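Girnis Workshop Puts New White Tops on Its Work Tables

The shared workshop Girnis opened again in April after a short closing, and the members found the work tables with new tops. The old ones had many knife cuts and glue marks, and people who sew or cut paper there complained for a long time.

The new tops were ordered from the firm Dumovo. They are pale and smooth, without any pattern. Hiwot Wubshet, who manages the room, said that the color was discussed more than the price.

"Some members wanted dark tops, which hide the dirt," she said. "But on a light one you find your needle again."

Almost 101 members voted, and the pale color won. The work took 2 evenings and was done by Mesfin Gashaw and Wondimu Hadgu. Each table cost the workshop 163 dollars, with the delivery included.

Not everybody is satisfied. Dewanti Sopacua, who binds books at Girnis, told us that every small crumb is now visible and that she wipes her place several times in one evening. Two tiny dark specks are enough to catch the eye on such a plain surface. 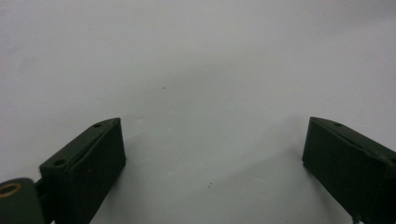
Rules for the New Tables

Cutting is allowed only on a mat. Hot glue must stay on its tray. Members are asked to wipe the table with a soft cloth before they leave, and to report any scratch to Wubit Wubshet at the front desk, which is open until 6 in the evening.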